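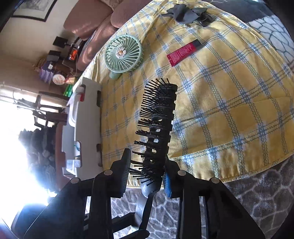
4 min read

I bought the Fuvosow handheld fan in August, when our bedroom was too warm to sleep in. It's mint green with a daisy in the middle of the guard, and the handle is short. I didn't buy it for the daisy, but I've gotten used to it.

There are 4 speeds. The first is quiet enough to leave on while reading. The second and third are the ones I use. The top one is loud, and at arm's length it doesn't feel much stronger than the third.

Battery life is good. I got 7 hours on the lowest speed and a little under two on the highest. Charging takes most of an evening, and the light goes out when it's full.

I also use it after a shower, along with a vented brush. It won't replace a dryer — the air isn't heated — but it takes the dampness out of short hair in 10 minutes or so.
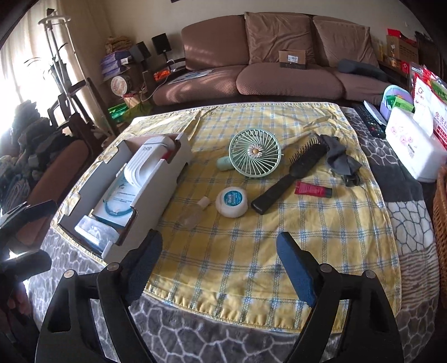
The fan with the rest of the bathroom things, including a hairbrush and floss.

For travel it's a mixed bag. The round guard takes up more room than a folding fan would, and the slats collect lint if you pack it next to a blanket. I wipe them with a cotton swab. Liv Lindqvist has the Westerberg, which folds flat, but hers runs down faster.

The listing had 1,874 ratings when I ordered, and the complaints were mostly about the power button. Mine is stiff and needs a firm press. Otherwise no trouble so far.

I'd buy it again at the sale price. At full price I'd look at the Westerberg first.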